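About Koller Durside

22nd January — Posted by the Standards Desk

Koller Durside writes and maintains working rules for hand-held and arm-mounted grippers used in homes and small workshops. The current rulebook, Posden, has 144 clauses and is revised every May. Member sites send in session logs, and a clause is changed only when the logs support it.

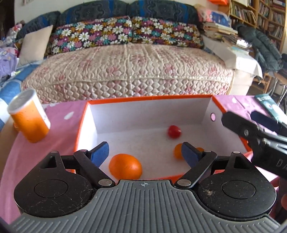

Posden treats small-object handling as its own class of work. Objects in this class must be held by the pads alone, with no contact from the linkages. A shallow container with raised sides, like the open box with orange rims and a white interior, is preferred for round items such as cherry tomatoes. Pads are inspected before each session and housings are wiped down after it. Two grippers may share a container only if the operators have agreed on an order of entry.

Site audits are carried out under the Trarard scheme — 3 visits in the first year, then one a year. Some 456 sites are listed at present.

Related
Posden: summary of changes
Trarard audit checklist
Pad wear and replacement
How to submit a session log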